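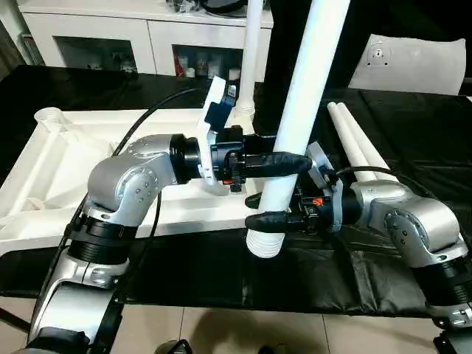 Eoin Nic Aodha would like it known that a pipe is not a leg until it has something to stand under. He made the point on Tuesday at the Skarenmont community hall in Clenlow, where the Joltis has finally gone on sale after a delay that began in January.

The Joltis, from local firm Mathur, is white, comes in pieces, and is sold as a stool or a small table, depending on which side of the box you read. It costs $50. The instructions have 12 pages, and two of those are a warranty.

Buyers are told to begin with the seat upside down on something soft, legs pointing at the ceiling, and to keep it that way longer than feels natural. The X-shaped brace underneath is then the best view anyone will get of it, so it seems a shame to hurry. 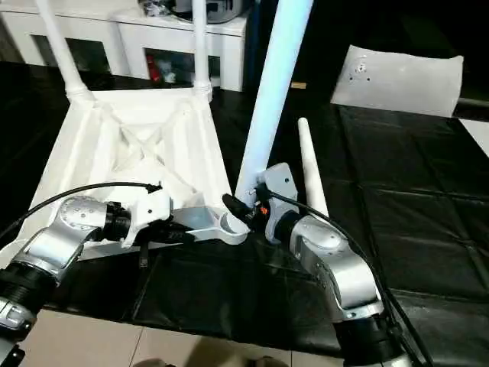
Brisk sales, slow evenings

Mathur says it has taken 1,543 orders so far, against the 2,670 it had hoped for. Jenő Pálfi bought a pair, one for each side of his couch, and reports that the first took him most of a ballgame. "The second went faster," he said, "but I had stopped watching the game."

His main advice is to keep the foam packing until the last pipe is in its joint — small parts like to hide in the hollows.
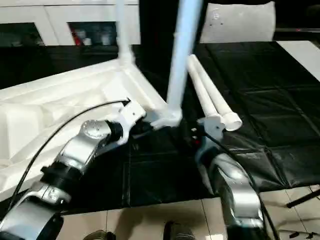

He also recommends a dark mat, on the grounds that white parts on a white rug are a hobby in themselves. Mathur is working on a matching bench. It will have more legs.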